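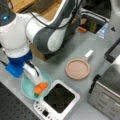 Sølve Halvorsen wrote under my last review that gripper write-ups are useless unless they say who's using the thing and how badly they treat it. Fair. So: sixth form robotics club at Widthorpe, after school, bags on the floor, everyone wants a go. They treat it badly.

The thing is the Jera gripper kit. £273 from Gündoğdu, came in one box, fingers and cable included. Mounting bracket not included, which the listing does say, but in the small print right at the bottom. Our students drew their own and printed it in blue. First one cracked. Second one's been fine.

What we use it for. The club's project this year is a kitchen table task – arm picks up toy food, moves it between plate and pan, doesn't drop it, doesn't shove the cooktop. Sounds easy. It isn't, for a student who has only ever driven wheels about. The orange veg is the one they all start on, because it's long and you can get hold of it lots of different ways, most of them wrong. Grab it near the green end and it swings.

Good bits first.

Soft enough close. You can set a force limit and it keeps to it, more or less. We've not crushed anything. One student got a finger in there on purpose to see (told off) and was fine.

Nice rounded shape, doesn't snag on the rim of the plate when it comes in low. Our old one, the Skilholm, had square corners and used to flip the plate every other go. Don't miss it.

Setup was quick. 40 minutes from opening the box to first close, and that's with four people reading the instructions aloud over each other. Example code ran first time. I'd allowed the whole evening and we ended up doing actual picking, which was lovely.

Now the moaning.

Cables. There's no proper channel for them along the arm so you're left clipping and taping, and if you leave too little slack the wrist pulls the plug out when it turns over. Happened twice in one session before we worked out what it was. Leave a generous loop. Then leave a bit more.

Finger pads. They get shiny and the toys start to slip. The maker says 3000 closes before you change them, ours were going well before that, though we do run it with dusty hands and dusty toys so I'm not going to shout about it. Spares are £5 a pair. Buy some with the kit, postage on its own is daft.

The manual. Translated in a hurry I think, two of the diagrams are the wrong way round and the page on homing is missing a step – you have to open the fingers fully before you power down, otherwise it wakes up confused and wont move. Took us ages to find that. Write it on a sticky note.

Also the pan. Not the gripper's fault really, but thin handles are hard work. It'll hold one but it twists in the fingers as soon as there's any weight at the far end. We've told the students to leave the pan where it is and bring the food to it. One group is ignoring this and making grooved fingers, good luck to them, will report back.

Would I buy it agian? For a club, yes. If you've only got money for one thing and no printer to make a bracket, wait till you can borrow one, or ask Gündoğdu wether they'll do a bundle. Four stars. Would be four and a half with a decent manual.

Bracket files are on the club page, second version, not the first.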